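9월, 밤 11시 넘어서

오늘은 진짜 테니스공 때문에 하루가 다 갔다. 아침에 눈 뜨자마자 현관 쪽에서 뭐가 데구루루 굴러가는 소리가 나길래 뭔가 했더니, 신발장 위에 올려둔 가방이 옆으로 넘어져서 공이 죄다 쏟아진 거였다. 지퍼를 안 잠근 내 탓이지 뭐. 맨발로 나가다가 하나 밟을 뻔했고 (정말로 큰일 날 뻔!) 그 김에 더는 못 미루겠다 싶어서 오늘을 공 정리하는 날로 정해버렸다.

사실 정리해야지 정리해야지 한 지가 벌써 한참 됐다. Humisia 코트 회원권 끊은 다음부터 공이 집에 자꾸 쌓인다. 새 캔을 따면 그날 바로 치고, 집에 올 때는 가방에 대충 던져 넣고, 그러다 보면 캔은 캔대로 공은 공대로 따로 논다. 다 세어보니까 53개였다. 나 혼자 사는 집에 테니스공이 53개라니, Caroline Sang한테 문자 보냈더니 "너 강아지 키우냐"고 답이 왔다. 웃겨서 한참 웃었다. 강아지라도 있으면 그중 절반은 처리가 됐을 텐데.

일단 기준부터 세웠다. 손으로 꾹 눌러서 단단하면 시합용, 조금 물렁하면 서브 연습용, 털이 다 닳았으면 의자 다리용. 의자 다리용은 생각보다 많이 나왔다. 우리 집 의자가 몇 개나 된다고 그걸 다 끼우나 싶은데 버리기는 또 아깝고... 엄마가 식탁 의자에 끼우겠다고 하셨으니까 다음에 갈 때 들고 가야겠다.

탁자 위를 싹 비우고 시작했으면 좋았을 걸, 이것저것 올려놓은 채로 하니까 자꾸 뭐가 걸리적거렸다. 캔은 길쭉해서 세워두면 팔꿈치로 치고, 눕혀두면 또 굴러갈까 봐 신경 쓰이고. 그래도 나는 캔은 안 버리는 파다. 뚜껑만 있으면 공 넣기에 이만한 게 없고, 가방 안에서 자리도 덜 차지한다.
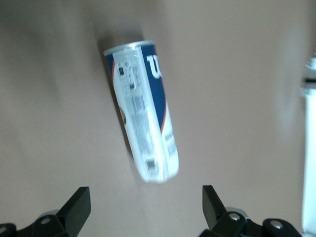

탁자 위에 누운 테니스공 캔. 하얀 바탕에 파란색이라 예뻐서 못 버림.

점심은 Boros에서 김밥 사다가 서서 먹었다. 앉으면 다시 안 일어날 것 같아서. 먹으면서 휴대폰으로 공 보관법을 찾아봤는데 사람마다 말이 다 다르다. 냉장고에 넣으라는 사람도 있던데 그건 좀 아니지 않나? 반찬 옆에 테니스공이 있으면 밥맛이 없을 것 같다. 압력 보관통이라는 것도 있긴 한데 가격 보고 조용히 창을 닫았다. 한 달만 더 고민해보기로.

오후에는 4시까지 거의 쉬지도 않고 했다. 창고에서 안 쓰던 바구니를 꺼내서 서브 연습용은 거기에 몰아넣고, 시합용은 캔에 3개씩 넣었다. 마지막에 2개가 남아서 그건 그냥 가방 앞주머니에 넣어뒀다. 언젠가 짝이 맞겠지. 중간에 한 번은 공 하나가 소파 밑으로 들어가서 옷걸이로 꺼냈는데, 공은 공대로 나오고 작년에 잃어버린 손목밴드까지 같이 나왔다. 먼지가 어마어마했지만 그래도 어찌나 반갑던지!

노란 공은 다 똑같아 보여도 만져보면 나이가 느껴진다. 새 공은 털이 보송하고 색도 형광펜 같은데, 오래된 건 손에 닿는 느낌부터가 푸석하다. 물 마시면서 하나씩 주물러보고 있자니 꼭 시장에서 귤 고르는 사람 같아서 혼자 또 웃었다. 물도 두 병이나 마셨다. 코트에서보다 더 마신 것 같다.

저녁에 정리한 걸 블로그에 살짝 올렸더니 Cusinmont에서 같이 치는 분이 댓글로 물어보셔서, 까먹기 전에 여기에도 적어둔다.
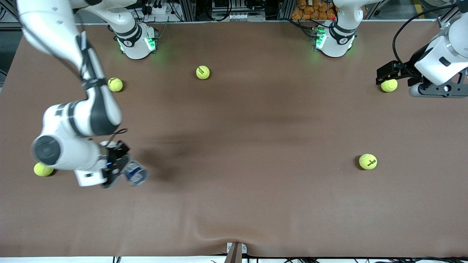

캔을 딴 공은 얼마나 오래 쓸 수 있나요?
저는 시합용으로는 길어야 2주 정도 보고 있어요. 캔을 따는 순간부터 안 쳐도 조금씩 힘이 빠지더라고요. 그 뒤에는 서브 연습이나 벽치기에 돌리면 한참 더 쓸 수 있어요.

답글 달고 나니까 뭔가 전문가가 된 기분이었다. 실력은 아직도 백핸드만 오면 눈을 질끈 감는 수준이지만. 저번에 Vumen 쪽 팀이랑 복식 쳤을 때도 내가 네트에 박은 공만 모아도 한 바구니는 됐을 거다. Caroline은 괜찮다고 괜찮다고 하는데 표정은 하나도 안 괜찮았다. 미안해서 끝나고 음료수는 내가 샀다.

아무튼 가방 지퍼는 이번에는 꼭 잠갔다. 두 번 확인했다. 내일은 아침 일찍 나가서 서브만 한 바구니 치고 올 생각인데 비 소식이 있어서 모르겠다. 비 오면 그냥 늦잠 자고 라켓 그립이나 새로 감아야지. 감다가 만 게 아직 책상 서랍에 있을 텐데, 서랍 정리는... 그건 다음 달에 하자. 졸려서 이만 쓴다.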